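Why we moved the greetings cards (again)

4 February 2020 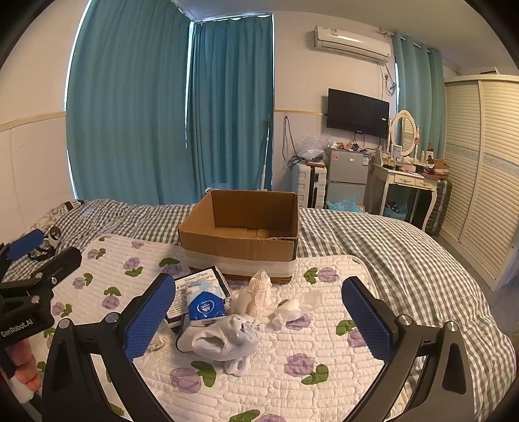 Plenty of clutter on the bed today.

I've had the shop for 18 years and I still can't leave the card wall alone. Last week I moved the lot. Birthday cards used to be the first thing you met inside the door, with the sympathy and get well cards tucked round the corner by the stationery. Now birthdays are at the back and the blank cards have the front spot.

It was Perla Beltrán who put the idea in my head. She runs a gift shop two towns over and did the same in September, and she swears people buying a birthday card will walk as far as they need to. They came in for it, after all! Blank cards are different - you pick one up as you're passing, or you don't pick one up at all.

So I stayed late two nights running and shifted 463 designs, which is a lot of little plastic pockets. The Vornberg stand came apart in my hands when I tried to turn it (one of the feet has been dodgy for ages) so that's gone in the back room until I can find the right bolt. The Nerolska range has gone at eye level by the till, and I've cut the jokey ones down to six because I was tired of looking at them.

First few days, blank cards are up nicely. Birthdays are a tiny bit down, though we had rain and I'm not going to panic yet. One regular told me off because she couldn't find the "for a dear niece" section, and she was right, I'd forgotten to put the header back.

Next job is the wrapping paper. Yolotzin Cortés, our rep, wants it in a bin by the door and I want it on the wall. I'll let you know who wins.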